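Tekilwood, returns hall — visit notes, 4/4/18

The train to Ornatov takes long enough to make you wonder about your choices, and the site is a further 35 minutes on a bus that smells of oranges. Delyth James met me at the gate with a visitor's badge made out to someone called Huet. I wore it all day and answered to it twice.

Tekilwood handles lost and returned goods for hotels and a couple of airlines. Everything people leave in a drawer or under a seat ends up in Ornatov, where it has to be picked up, looked at, and put in the right place. Until January this was done entirely by hand, by 23 people on two shifts. There are still 23 people. I asked, and then I asked someone else in case the first answer was the official one.

What has changed is who does the picking up. Eight benches now have a pair of arms each, and the sorters have become, on paper, "bench leads". Zuzana Ondrejka has been here longest and says the title came with a lanyard and a slightly better chair. She used to go home with sore wrists. Now she goes home with a sore neck from watching screens, and has put in a request about it.
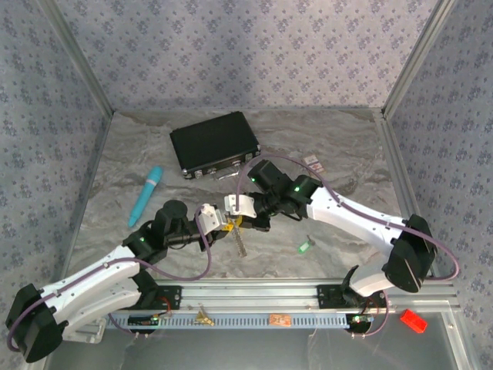
One of the sorting benches, with a yellow-handled key between the two grippers.

The arms are slow. Jhair Valderrama, who trains them, prefers "careful". Odd shapes go to the people, as does anything private, and the hall has firm views on what counts as private — Tatiana Ondrejka (Zuzana's cousin, different shift) gave me the list from memory while eating a sandwich.

Eduard Kadlec, the union rep, was less cheerful. The agreement on jobs runs for two years, and he would like to know what happens in the third. So would I. Management's slide had an arrow on it pointing upwards.

Lunch was dumplings, very good. The afternoon talk on the Statton site was cancelled, so I caught the early bus, still wearing the badge.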